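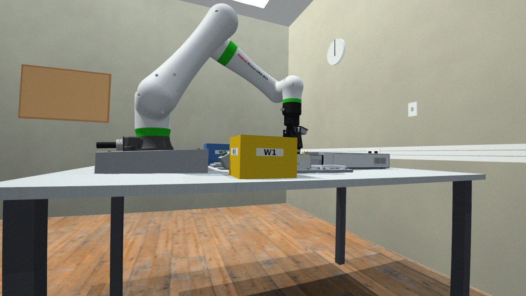 By the Halliday staff desk

September 2, 2024

Picking up a box is the chore every robot company shows first. It is also the one Flundo has spent most of the past year trying to get right.

The company packs spare parts for kitchen appliances at its site in Tustari. Most of its work is dull and hard on the wrists: take a carton off the table, turn it so the label faces out, set it down in the right row. Workers on the packing line do this up to 1180 times in a shift. Flundo wants a robot arm to take over a share of that.

So far the job lives mostly in software. The cell was built in simulation before any floor space was cleared, with a FANUC CRX-5iA arm at the back of a white table and closed cartons, one marked W1, within its reach. Engineers can move the table, change a carton or swap the gripper and run the whole thing again before lunch.

In those runs the arm does well. Its last set was 1000 picks, and it missed 11. Most of the misses came when two cartons stood close together and the fingers caught the wrong edge.

The real packing line is less tidy. Cardboard goes soft in wet weather. Tape lifts. A carton that left the supplier square may show up with a crushed corner, and a person fixes that with a thumb without thinking about it. The simulated cartons have no crushed corners yet. Flundo plans to add them this fall.

Speed is the other problem. An arm that works next to people has to move at a pace that is safe for them, and a good packer is faster. The company's answer is to give the arm the late shift, when the line runs slow anyway.

Home use is further off. Flenov, which tests household machines, tried 3 of them on laundry and dishes this spring. One folded towels well but stopped at a shirt. Another could load plates only if they were handed over one at a time. The third was sent back.

A kitchen changes every day and a packing table changes very little, so the table will come first. Flundo expects to put a real arm on its line next year, starting with one size of carton.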